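Noltby Rolled-Rim Prep Tray and Clear Bin Set – Review

Reviewed by Keegan Petrenko
Category: Food prep and storage
Tested: burger assembly, salad prep, cold storage

The Noltby set consists of one metal tray and three clear rectangular bins. It is sold for burger and sandwich assembly, and most of my testing was done on that basis. I used it from January onward at home and on loan at the lunch counter run by Kourosh Sharifi, where 488 burgers went across the tray during the test period.

Construction

The tray has rounded corners, sloping walls and a rolled front rim. The roll is even along its length and I found no burrs. Sloping walls let a spatula in at a low angle, which matters more than depth when lifting a finished stack. The tray weighs 637 grams on my kitchen scale and stays put on a smooth table under normal handling. It flexes slightly at the corners if lifted with one hand while loaded. Use two.

The bins are transparent on all sides. They are stiff enough to carry full, and the clear walls show what is left without lifting anything. The Derirberg bins I used before have a frosted finish and have to be opened or tipped to check the level.

Lining the tray

Cut the paper slightly short of the flat bottom. Full-width paper climbs the walls and lifts at the corners, and a stack set near the edge then leans. A narrow bare border on each side solves this. I used plain white paper from a roll. Waxed sheets also work but slide more.

Working layout

The layout I settled on has the tray in front, one bin behind it and one at each side. Lettuce shares the rear bin, on the left. Stacks are built directly on the paper, lettuce first and patty on top, with the cheese slice next. Building on lettuce keeps the patty off the paper while the rest goes on.
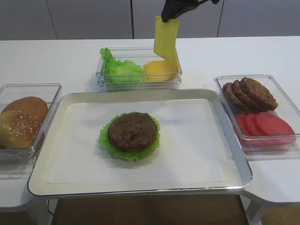 Cleaning

The tray wipes down easily. The underside of the rolled rim is the exception – grease collects there and needs a narrow brush. After 19 dishwasher cycles the tray showed light surface marks and no warping. The bins came through the same cycles clear, with fine scratches on the base of the one used for tomatoes.

Shared bins

Two ingredients in one bin is workable for short sessions. Wet lettuce migrates. A folded strip of paper between the halves helped, and Noltby could reasonably offer a divider. Michalis Athanasiadis, who uses the older version of the set, cuts his own from a chopping mat.

Complaints

No lids are supplied. Replacement bins are sold only in threes. The printed care sheet gives no maximum temperature for the bins, so I kept hot food out of them.

Verdict

Recommended for small-batch assembly. The tray is the better half of the set and would be worth buying alone if it were sold that way. For overnight storage, look at a lidded set instead.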